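People keep writing to me with the same handful of things about the gripper fault on the Plornent cell, so I'm putting the answers in one place. If yours isn't covered, message me or Berkay and I'll add it (I do get around to it, eventually).

## What went wrong?

The arm would go down for a part, the fingers would stay open, and the program would carry on as if it had picked something up. Then it "placed" nothing, very carefully, and went back for more. We had 18 of these before anyone stopped the run. No alarm, no red light, nothing in the operator window.

## So the gripper was broken?

Nope, and I lost most of an afternoon to that idea! I swapped the fingers, I swapped the cable, I swore at the cable. The close command was going out before the arm had settled, the gripper controller threw it away as "busy," and our Drenetti script never checked for a reply. It counted a sent command as a finished one.

## Can you see it in the simulator?

Yes, and please look there first. Load the Fukivska test file, switch to the wrist view and step through the pick. You're looking for open fingers at the moment the log says "grasp complete."
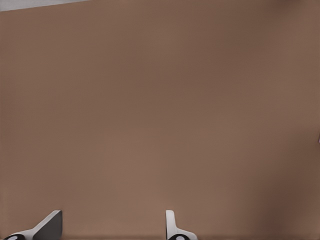
**Safta Grecu**
*Cell support and simulation, Plornent line*

With the wrist view up, check the gap between the fingertips. If it's wide open with only brown surface behind it and your log claims a part is held, you've got the fault. If the log says "open" too, you're fine, that's just a gripper waiting for work. The picture can't settle it by itself, so keep both windows up side by side.

## Is it dangerous?

The empty picks aren't much of a worry. What bugs me is the other half of it: an *open* command can get dropped the same way, and then the arm pulls away still hanging on to a part. That happened once, in the simulator only, but treat any cell on the old script as if it could. Gate shut, hands out, and don't reach in to "help" a stuck part. Hit stop and lock it out first.

## What's the fix?

Get script version 8 from Müzeyyen Tokgöz. It waits for the arm to settle, sends the command, then reads the finger position back. If the position doesn't match, it tries one more time and faults out. Desta ran 70 picks on it in simulation and got no false grasps.

## Can't I just add a delay?

You can, and I did, and it hid the problem until somebody raised the arm speed. Please don't.

## My cell is on version 6. Am I affected?

Yep. Same missing check. Version 7 never left my laptop, so don't go hunting for it.

## Do I need to redo my old logs?

Only if you use the pick counts for something. Firdevs has a filter that flags any grasp logged without a position reading. The Lam cell is still waiting on its turn, so those numbers stay marked "unchecked" for now.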